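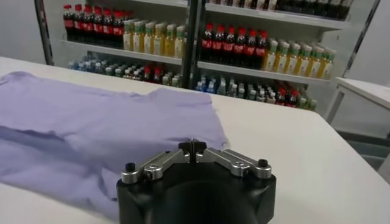
Budget for the Table, Then for the Arm

Posted Dec 14, 2024

I write this for people who run a small laundry or a uniform rental business and who have now received their first serious quotation for a folding robot. I received mine in July. I do the purchasing for Bokness, where we wash and fold work clothes for kitchens, clinics and one hotel. My opinion is simple, and some of my colleagues do not share it: most of us plan the wrong thing first. We compare arms and forget the work.

In a normal week we fold 2,146 pieces by hand. Of these, only a part is T-shirts, and T-shirts are what every seller wants to talk about. When I asked Vusow for a price, they asked me in return how many kilograms the arm should lift. A shirt weighs almost nothing. I would have preferred that they ask how the shirt arrives at the table, and in what condition, and who brings it.

A thin shirt is a difficult object. It has no fixed shape, it wrinkles when you push it, and its corner can lie so flat on the table that there is very little to take hold of. A person solves this with a fingernail and does not think about it. For a machine, you pay for it. You pay in the fingers, in the cameras, and most of all in the hours when somebody prepares the work and watches it. The last item was missing from both quotations I received.

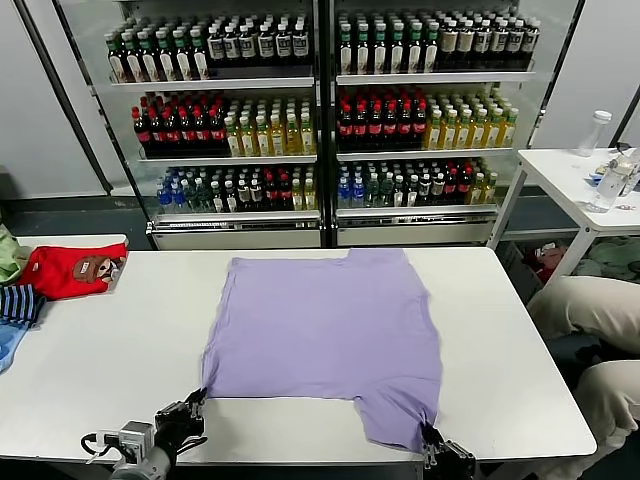

So I made my own list, and I think that every buyer should make one before the first meeting. Mine started with the table. It must be large enough for a whole garment to lie open, with space left for the pieces which are waiting. Our old folding tables are too narrow for this, and two new ones would take the place of a hanging rail that we need. In the end I had to plan floor space before I could plan any machine, and floor space in our building is more expensive than I like to admit.

After the table came the hands. It is worth asking whether you need the same tool on both arms. One side may only have to press and hold the cloth, and the other side must pinch it. Treko offered us a matching pair as the standard package, and a mixed pair as a special order with a longer delivery. I do not say they are wrong. But the standard package was made for their warehouse, and our work was not considered in it.

Then there are the small parts. I asked for a price list of spare fingertips and screws, and it took three weeks to arrive. In my experience with presses and dryers, the part which touches the cloth is the part which wears. I put aside money for 125 sets of tips over the life of the machine. My director found this number very high. Maybe it is high – I would be glad to be wrong, and to have a full drawer.

The biggest line in my plan is still labor. I calculated 403 hours in the first year for teaching, testing and cleaning up after failed folds. These are paid hours of our own people, who know the garments. The sellers do not count them, as they do not send the invoice. A buyer who leaves them out will believe in the spring that he has saved money and will understand in the autumn that he has not.
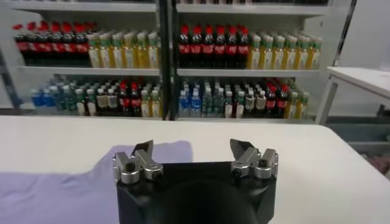
There is also the question of what to do with the time when the gripper holds nothing. In a demonstration, we all watch the fold. In a budget, the movement between two folds is equally important, because the electricity, the floor and the person standing next to the machine cost the same. I asked both suppliers for the total time for 1,000 shirts, including pauses. One of them sent me the time of the best fold, multiplied.

Some readers will say that I am against robots. I am not. Our sister site at Bogdan has had an automatic sorter for years and I would not go back to sorting by hand. But a sorter came with a clear task. For folding, the task is still being defined, and in such a period I prefer to rent. A rental for one year costs more per month, and it gives us the right to return the machine when a better hand comes on the market. It also forces the seller to stay interested in us after the signature.

My proposal to the director is therefore one rented station, one type of shirt, and a proper table bought by us and kept by us in any case. The towels will stay with the people for now. We will speak again when the hours of the first quarter are written down.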